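We use cookies to keep you logged in and to remember your settings. Accept | Manage

Huloscombe Home Forum > Laundry and Linens

Red cloths: wash separately or stop worrying?

fikari65
I bought a pack of red cotton cloths in August for drying dishes and wiping down. They've been through the machine 5 times by themselves and the water still comes out pink. My sister says throw them in with the towels on cold. I don't want pink towels. What do you all do?

plainhem
Soak one overnight in a white sink or bowl. If the water is clear in the morning, wash it with darks. If not, keep it apart. Cold only.
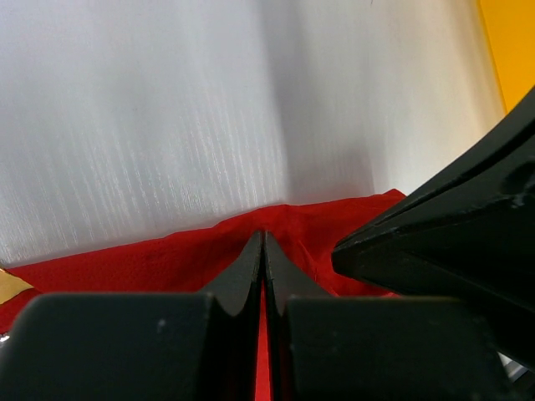
dunmore_28
I keep my red ones out of the main wash for good. A color like that is carrying a lot of dye and I don't trust it near anything pale. Mine also end up bunched and wrinkled like the one in the photo, and I don't iron them. I pull the corners straight while they're damp, fold in half twice and put them in the drawer. Good enough for a kitchen.

plainhem
Never letting them in with anything seems like a waste of water to me. After enough washes they're fine with jeans.

dunmore_28
Maybe with jeans. I lost a cream tablecloth that way, so I'm not testing it.

oatbin
Vinegar in the rinse sets the dye. Half a cup.

plainhem
It doesn't set modern dyes. People repeat that one a lot. A color catcher sheet does more.

oatbin
It worked on mine.

fikari65
Did the overnight soak. Still pink, but lighter than I expected. I'll keep them apart for now and try a sheet with the jeans next month.

Related threads
Getting candle wax out of a tablecloth
Linen or cotton for drying glasses?
How often do you replace dishcloths? (117 replies)
Folding fitted sheets in a small room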